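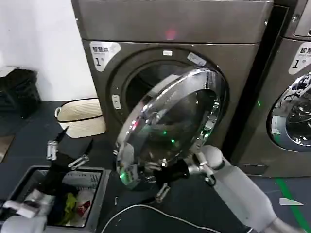 Surely soap is simply a weak acid that eats the grease away, Kamlesh Mishra wrote in the margin of last term's problem sheet, and several students in the same group gave a version of that answer. Soap is in fact slightly alkaline in water, and its action on grease depends on the shape of its particles more than on any attack upon the fat. The present handout is intended to correct the point before the practical session.

Unit 8: Soaps, Detergents and Hard Water
Course notes prepared by Dalal Salameh
Hourani College, Foundation Chemistry

8.1 Why water alone is not enough

Water molecules are polar. The oxygen end carries a slight negative charge and the two hydrogen ends a slight positive charge, so that neighbouring molecules attract one another strongly. Salt and sugar dissolve readily because their particles are also attracted to water. Oils and fats are not polar. When they are shaken with water they separate again within a short time, and a greasy mark on cotton remains largely where it was.

The same attraction gives water a high surface tension. A drop placed on a waxed surface draws itself into a bead. On some fabrics it does much the same and is slow to enter the fibres. A substance that lowers the surface tension is called a surface-active agent, or surfactant. Soaps and synthetic detergents both belong to this class.

8.2 The structure of a soap

A soap is the sodium or potassium salt of a long-chain fatty acid. Sodium stearate is the usual example. Each soap ion has 2 parts:

Head: the charged carboxylate group, which is attracted to water (hydrophilic).
Tail: the long hydrocarbon chain, which is repelled by water but mixes with oils (hydrophobic).

In water the tails tend to gather together, away from the water, with the heads facing outwards. The resulting cluster is known as a micelle. Where grease is present, the tails enter the grease and the heads remain in the water. With movement and some warmth the grease is lifted from the fibre and broken into small droplets, each surrounded by soap ions. The droplets carry like charges on their surfaces and therefore repel one another. They stay suspended until they are rinsed away.

Students should be able to draw and label a micelle from memory. In the last paper many candidates drew the tails pointing outwards, and no mark could be given.

8.3 Making soap: saponification

Fats are esters of glycerol. When a fat is heated with sodium hydroxide solution the ester links are broken:

fat + sodium hydroxide → soap + glycerol

This reaction is called saponification. Concentrated salt solution is then added, which causes the soap to separate as a solid layer. The step is known as salting out. Sodium hydroxide is corrosive and eye protection must be worn throughout — including during washing up.

8.4 Hard water

Hard water contains dissolved calcium or magnesium ions, usually from rocks such as limestone, chalk or gypsum. These ions react with soap to form an insoluble solid, commonly called scum:

calcium ions + stearate ions → calcium stearate (solid)

Soap used up in this way is not available for cleaning, and the scum may leave fabrics grey and stiff. Temporary hardness, caused by hydrogencarbonates, can be removed by boiling. Permanent hardness, caused mainly by sulfates, cannot. Sodium carbonate (washing soda) removes both types by precipitating the calcium as calcium carbonate. An ion-exchange resin replaces the calcium ions with sodium ions.

8.5 Synthetic detergents

Most anionic synthetic detergents carry a sulfonate or sulfate group in place of the carboxylate head. Their calcium salts are more soluble than those of soap, so they form little or no scum. Commercial powders generally contain further ingredients: builders to soften the water, enzymes to break down proteins, starches and fats, and often an oxygen-releasing bleach. Enzymes are proteins and lose their shape when heated too strongly. A student who expects a biological powder to work best in boiling water has overlooked this.

8.6 Practical: comparing water samples

Rawan Khoury will supervise the first group and Elie Haddadin the second. Soap solution is added from a burette, a little at a time, to a measured volume of each sample. The flask is stoppered and shaken after each addition until a lather lasts for half a minute. The volume used is recorded. Each sample is then tested again after boiling and cooling.

Questions for written work

1. Explain why a lather forms at once in distilled water but only slowly in hard water.
2. A sample needs much less soap after boiling. State the type of hardness removed and write a word equation for the change.
3. Suggest why kettles in some districts become lined with a white solid, and name an acid found in the kitchen that would remove it.

Written work should be handed to Qusai Atallah in Room 72 before the April break.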